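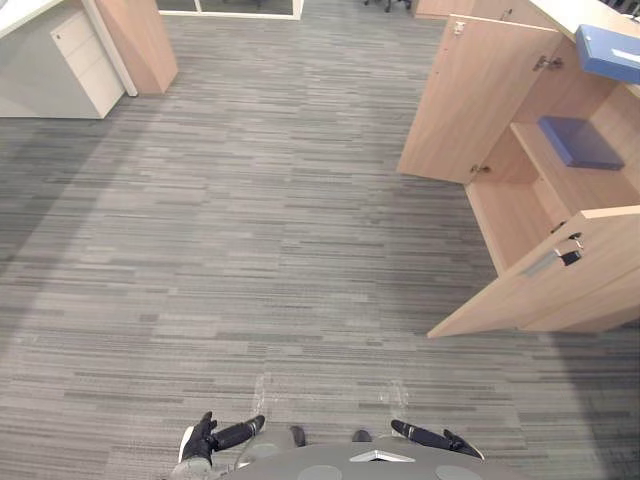
I have come around to office cabinets with doors, and I used to be an open-shelf snob. Open shelves look great in a catalog and then fill up with somebody's old chargers by Tuesday. Doors let a room calm down. Even with them hanging open, a tall wood cabinet beside a streaky gray carpet looks like furniture — a wire rack just looks like storage. And bless that carpet, by the way. All those little light and dark dashes can swallow a month of crumbs.

My last job was at Zekside, where we had 38 desks and one closet, and you can guess how that went.

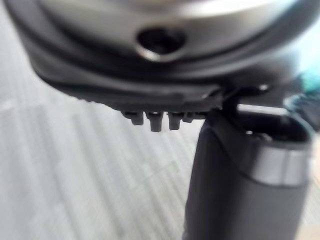 My other strong opinion is about finishes, and I'll defend it at any lunch table. Everything in an office gets touched, leaned on and bumped, so shiny is a mistake. Brushed silver-gray with a charcoal band under it, that's my idea of a sensible surface (a little gloss is fine, I'm not a monster!). Pale wood does the same job for cabinets, and it keeps a windowless room from feeling like a parking garage.

So spend the money on doors, and then put boxes behind them, big bright ones you can spot from across the room. I paid 99 dollars for 3 at Condori and I'd do it again — I haven't lost a stapler since November.

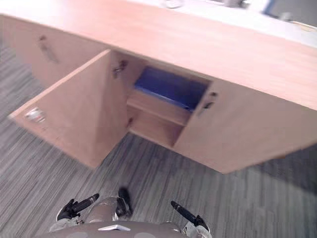 A blue box on the shelf, with the cabinet door open.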